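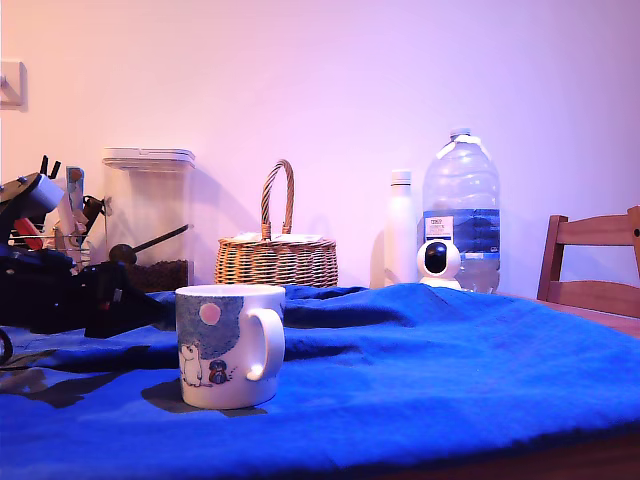 Inventory of the Upper Kitchen

A story

The Damuseo Residence was to be closed at the end of June, and its contents were to be entered in a register before the keys were returned. The instruction came from Bumstead, the managing agents, in a letter of two pages. Each room was to be treated separately. Each article was to be given a line, a condition and a destination. Articles of sentimental interest were to be entered in the same manner as all others.

The clerk appointed to the work had completed the library, the linen store and the lower corridor, and had reached line 379, when she unlocked the upper kitchen at a quarter past four in the afternoon.

She began, as the guidance required, at the back of the table. One storage container, clear plastic, white lid, partly filled with coffee beans. One basket, wicker, with arched handle. One bottle, white, capped. One water jug, plastic, part full. The condition of each was given as fair. The destination of each was given as Drilorgate, where the agents kept a warehouse and where, it was understood, very little was ever asked for again.

The blue cloth presented a difficulty. It lay across the table in folds, and the guidance stated that textiles were to be laid flat and measured. The clerk took hold of one corner and found that she did not wish to pull it. She entered the cloth as "blue, not measured" and initialled the margin.

There remained the mug. It was white, with a panel of night sky and a pink moon, and under the moon stood a small white Moomin with a smaller companion at its side. The clerk had been provided with a table of values. A mug without decoration was to be entered at nil. A mug with decoration was to be referred to Zou, the valuers, whose minimum charge was 28 pounds and whose reply could be expected in the following month. There was no column for a mug from which a person had drunk coffee each morning through some 800 mornings of residence, looking out at the yard and declining to speak until it was finished.

The clerk knew of those mornings from the house book, which she had read in the library when she ought to have been counting chairs. The resident had recorded the weather, the post and the coffee. On certain days only the coffee was recorded. The final entry stated that the beans were holding out well and that the moon on the mug had not faded, although it had been washed more often than was sensible.

She put down her pen and considered the regulations concerning refreshment. Staff engaged on a closure were permitted one hot drink in the afternoon, to be taken on the premises, using equipment not yet entered in the register. She read the paragraph a second time.
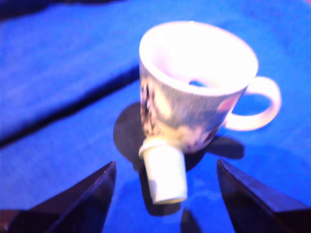

The white cup on the blue cloth, upper kitchen.

The register for the upper kitchen was submitted the next morning. The agents found it to be in order and raised two queries. The first concerned the cloth, for which no dimensions had been supplied. The second concerned line 384, which had been numbered and ruled but left without an article, a condition or a destination.

The clerk replied to both in writing. The cloth, she stated, could be measured on arrival at Drilorgate by any person who cared to do so. With regard to line 384, she begged to report that the article was in use.

Bumstead acknowledged her letter and asked when the use was likely to end. The correspondence was placed on the file for the upper kitchen, and the clerk proceeded to the attic.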